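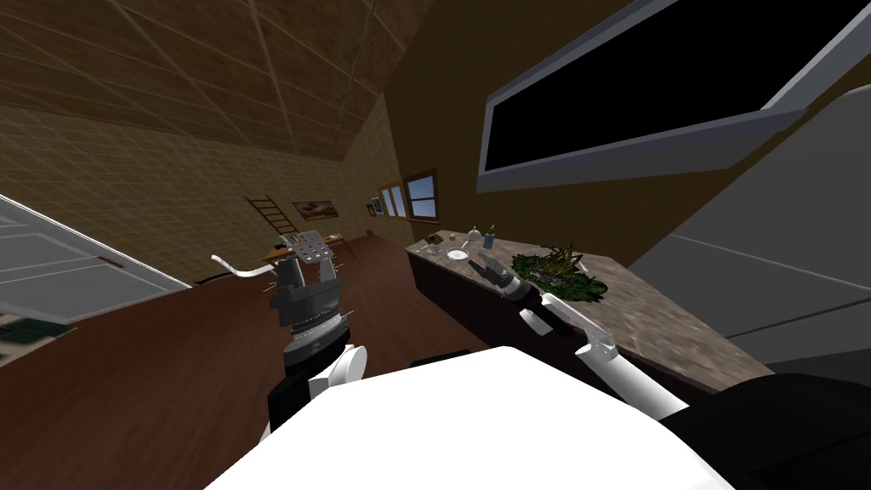
Wilma Gillies demande si on peut apprendre la tâche au robot sans jamais le toucher, juste au casque et aux manettes. Oui, mais on paie ailleurs. Elle ajoute que chez Bangera ils guident encore les bras à la main, pour tout. On y revient au point 2.

Séance 4 — démonstrations, suite. Notes de cours G. Nazari, à relire avant le TP de février.

1. Téléopération
Opérateur à distance, deux manettes, une par bras. On enregistre : positions articulaires, ouverture des pinces, vues caméra. Tout au même pas de temps, sinon poubelle.
Avantage : le robot voit ce qu'il verra plus tard, pas de main humaine devant.
Inconvénient : aucun retour d'effort (dans notre version de Lokomness en tout cas). On approche trop vite, on serre trop fort. Marquer une pause au-dessus de l'objet avant de descendre, ça aide aussi au découpage.
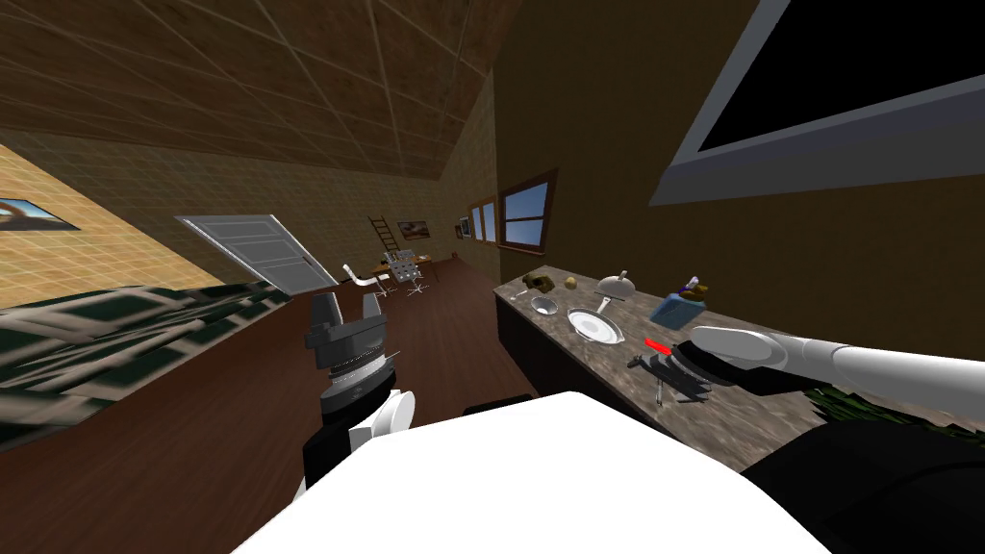

Fig. 2 — Bras droit au-dessus du petit outil noir à manche rouge, cuisine simulée.

2. Guidage à la main (kinesthésique)
On prend le bras, on le mène. Marche seulement sur robot réel, compensation de gravité activée. Gestes plus fins au contact. Par contre deux bras en même temps = pénible tout seul, prévoir un binôme.
Attention : la personne entre dans le champ des caméras. Rejouer la trajectoire sans elle et enregistrer les images a ce moment-là.

3. Combien de démos ?
Pour le TP : 20 par groupe, pas plus de 14 secondes chacune. Varier la position de départ de l'objet. Si vous gardez toujours la même, la politique apprend une trajectoire et rien d'autre, cf. courbes Isex séance 3.
Démos ratées : garder à part, dossier séparé, ne pas effacer.
Les hésitations — à couper ou pas ? Discuté en cours, pas tranché. Couper les longues, laisser les corrections, elles servent quand le robot dévie.

4. A rendre
Vos fichiers au format Kallura + une demi-page sur ce qui a coincé. Noms des deux opérateurs dans l'entête. Pas de vidéos par mail svp, le serveur est fait pour sa.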